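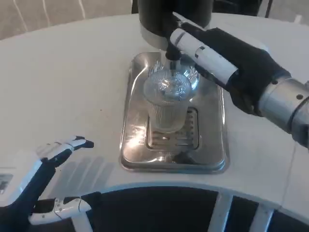 Sistia Two-Bedroom Plan
943 square feet, 2 bedrooms, one bathroom, balcony

The Sistia is the larger of the two floor plans in the Karagiannis building and the one most of our long-term tenants choose. It is leased unfurnished on a twelve-month term. The bedrooms are at opposite ends of the unit with the living room and kitchen between them, so it works well for roommates as well as for families.

What's in the unit

Full-size fridge, electric range and dishwasher
Stacked washer and dryer in the hall closet
Vinyl plank flooring in the living areas, carpet in both bedrooms
Individually controlled baseboard heat
Roller blinds on all windows
Wall-mounted intercom at the front door

The main bedroom takes a queen bed and two night tables. The second is narrower and takes a double, or a single and a desk. Balconies face the courtyard on the lower floors and the street from the fifth floor up. Corner units have an extra window in the living room -- ask for one if you want it, as they are not priced any differently.
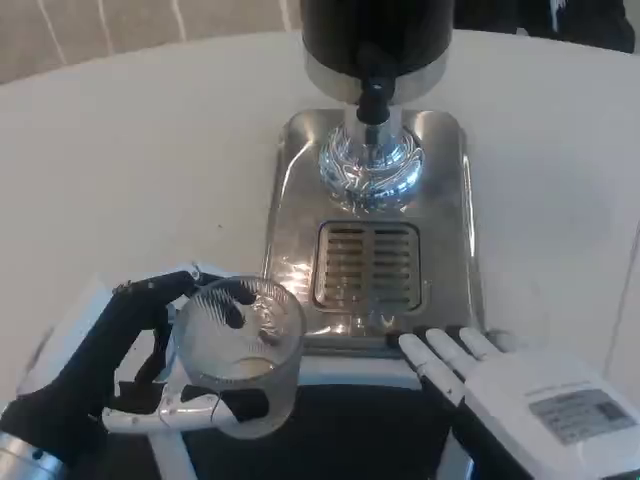 Water, hot water and garbage pickup are included in the rent. Electricity and internet are set up in the tenant's own name. The building is wired for fibre and each unit has a jack beside the living room closet. One underground stall goes with every Sistia unit. A second stall can be rented by the month when one is free, and there is a waiting list for these that we keep at the office.

Storage lockers are on the parking level, one per unit. They are wire-sided with a solid door, and you supply your own padlock. Tires may be stored in them. Propane and gasoline may not.

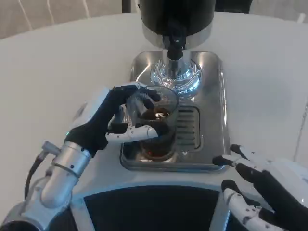

Coffee machine, glass on the drip tray

Pets

Two cats or one dog. Dogs need to be registered with the building manager, Apolline Besnard, before move-in. The courtyard is on-leash.

Shared areas

The ground-floor lounge was refitted by Vandent in August and is open to all tenants. There are some 57 units on the fobs for it, and evenings are busier than mornings. 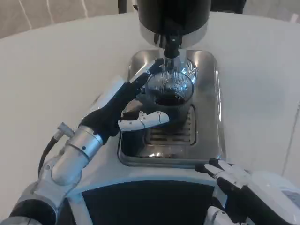 Tenants can book the lounge for private use through the office, up to four hours at a time, with no charge for the first booking each month. Cleaning up is left to whoever made the booking. The stainless steel coffee machine on the white countertop may be used during bookings, but it stays where it is. Please bring your own cups if you expect a crowd.

Applying

A refundable deposit of $2,000 holds a unit once your application is approved. Bring photo ID, proof of income and one landlord reference. Approval normally takes three business days, and you will hear from us either way.

Viewings are by appointment with Elif Naz Karabulut at the Bravness leasing office, just inside the main entrance. Masks are required in the halls and elevators.

Page updated 28 Feb 2021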